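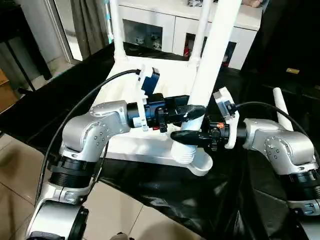
Project report by Morenike Olaniyan
Skollum Technical College, March 18, 2018
300 shares | 4 comments

Rebuilding a Dernadard folding bicycle as a low cruiser

1. The task

For the second year project in our department we must take an old object, change it into something with a different use or character, and write down the process. I chose a bicycle. My uncle had a Dernadard folding bicycle which stood in his cellar for many years, and he gave it to me under the condition that I would not sell it. The frame number is 3498. I tried to find the year of manufacture from this number but the factory is closed and the lists I found on the internet do not go so low.

My aim was to make a low, long bicycle for slow riding, with a high handlebar and a banana seat, in the style that one sees at custom shows. It should be safe enough to ride on the street in Skollum, and the folding joint should no longer fold.

2. State of the bicycle at the beginning

The frame had surface rust at the bottom bracket and under the old clamp, but no cracks. The rear wheel was bent and two spokes were missing. The front brake worked, the rear brake did not. The saddle was torn and I threw it away at once. The original paint was dark green, and under it was a second layer of a lighter green, so somebody had painted it before.

3. Taking apart and cleaning

I expected this part to need one afternoon, and it needed the whole first week. The left crank was held by a cotter pin which had become one piece with the crank. I used penetrating oil and waited overnight, twice. In the end our workshop teacher pressed it out with the large vice and a piece of pipe. The pin was destroyed, so I had to order a new pair.

I removed the paint with chemical stripper and afterwards with wire wool. I recommend to wear long sleeves. When the frame was bare I weighed the front fork on the kitchen scale, because I was planning to compare it with a new one. It was 943 grams. The new one from the catalogue was heavier and did not fit the head tube, so I kept the old fork.

4. Changes to the frame

The folding joint was the biggest question. At first I wanted to leave the hinge as decoration and only lock it with a bolt. I made this version and rode it in the yard. The frame moved sideways when I pushed hard on the pedals - not much, but I could feel it in the handlebar. So I cut two plates from flat steel, one for each side of the hinge, and the teacher welded them, as students in our year are not allowed to weld parts which carry a person.

The plates are plain. I had drawn a nice form with curves, but I filed them too short at one end and had to make them again, and the second time I had no more patience for curves.

5. Paint

I bought the paint at Mohammed, the car paint shop behind the bus station. They advised me to use Zeltura primer and the same brand for the colour, so that the layers would not react with each other. The colour is a deep red with fine metal flakes. I sprayed the primer, sanded it, and sprayed the colour in thin coats in the college booth.

On the lower tube there is a run in the paint as long as my finger. I sanded it and sprayed again and then there was a smaller run in the same place. The reason is that I held the can too near when I bent down to reach this side. If I did it again I would hang the frame higher.

6. Assembly and riding

The high handlebar needed longer cables than I had bought. I also had to turn the stem a little lower than in my drawing, otherwise the brake cable was tight in left turns. The banana seat has a support at the back which is fixed on the rear axle, and for this I used longer axle nuts.

I rode the finished bicycle to college and back. It is comfortable on flat streets and unpleasant on the hill by the church, where I walked. The steering is slow and one needs to lean early before a corner. Both brakes work now. The chain made a clicking noise until I took out one link.

7. What is missing

I did not finish the chain guard, which should be painted in white with a thin red line. It is cut and primed and lies in my locker. The mudguards from the old bicycle can be used again but the rear one touches the new seat support, and I must drill a new hole for it before the exhibition.

4 comments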